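Products > Handheld grippers > Storik pair > Gallery

Storik handheld gripper pair: gallery

1 June 2020
6 comments | 3 shares

The Storik is a two-handed gripper set offered by Lotach for recording manual tasks in ordinary rooms. It is sold and rented as a matched pair. Each order covers both units, a charging dock and 2,000 minutes of upload to the Plornstead server. Replacement jaw pads are ordered separately, by the pair.

Operators work through a fixed task list. Bedroom tasks come first in the standard package – straightening a sheet, folding a blanket, moving small items from bed to shelf. A task starts with the jaws open and the hands held clear of the surface. The Plornstead trial set holds 1,193 recordings, bedroom and kitchen combined, and can be requested with a quote.

Bedroom package, bed task. Both grippers over a green sheet, jaws open. The jaws are black with ribbed pads; the housings are white.
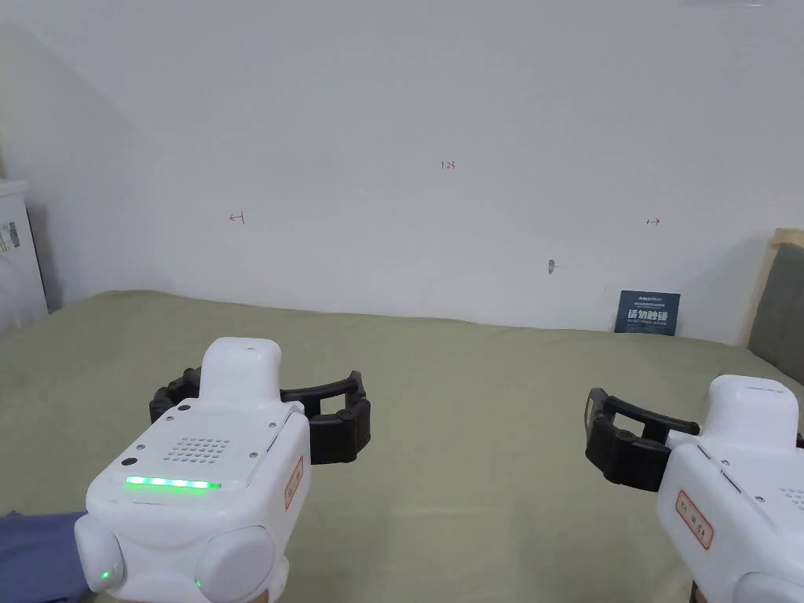
Rental units ship with the same firmware as sold units. Settings are stored per pair, so a left unit from one set should not be mixed with a right unit from another. Pairing takes one press on each side, and the dock shows Ok when both have registered – if it does not, return both units to the dock and repeat.

Rental period: 6 days minimum. Spare docks are available on request.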